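Sostden Rectangular Serving Tray, dark red — reviewed by Tia Crabtree

I went back and forth over this tray for longer than I'd like to admit. My sister-in-law had one out at New Year's in January, loaded with oranges and little wrapped candies, and I thought about it all the way home. I finally ordered mine in spring, and it has hardly been back in the cupboard.

The color is what sold me. It's a deep, dark red with a thin gold-colored rim and rounded corners, and the 福 in its gold ring looks festive without being fussy. My old Flerow tray was perfectly nice, but it was plain beige and I never once felt like getting it out for company!

Now, the finish is glossy, and glossy things need a bit of looking after. Fingerprints show, and if you set it under a bright lamp you'll get a shiny spot or two. I wipe mine with a soft cloth and a drop of dish soap, and that takes care of it. I wouldn't put it in the dishwasher.

I do wish it had handles. Carrying a full teapot and cups down our back steps makes me nervous, so for that I still borrow my husband's big ugly Rinus one — he's very proud of it. For snacks, for mail, for keeping the sauces together at dinner, I reach for the red one every time.

Mine mostly lives on the white table these days, in with the jars and bottles, and I've already ordered a second for my mother.

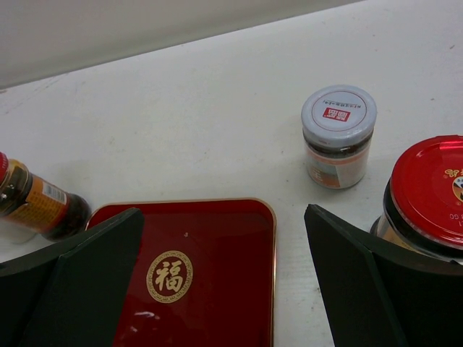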